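Parnska Cloud Armchair, white

12 shares | 2 comments

I've been selling the Cloud for a while now and it's still the chair people walk over to first. It's white, it's puffy, the arms are big rounded lobes and the front edge goes all scalloped where it meets the floor — like somebody drew a cloud and then decided you should sit in it! Cushions are sold separately (I like a big orange one with a mustard one, more on that in a second).

You're welcome to come try it at the Udau hall. Come after lunch in July, it's quieter.

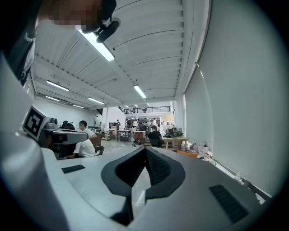
The Udau hall, looking up toward the mezzanine.

Now, cushions. The seat is deep, so if you're on the short side like me you'll want something behind your back. Orange is my pick against all that white, and the mustard sits nicely under it. 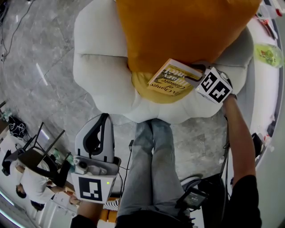
It's a reading chair first and foremost. I can get through about 40 pages before I even think about moving, and there's plenty of room to leave your paperback on the cushion when you go make tea. White does show marks, so I vacuum mine every 2 weeks and dab spills right away with plain water.

Price is $1,000, delivery is $100. Ask for Szymon Brzozowska if you want swatches mailed out.

2 comments | Share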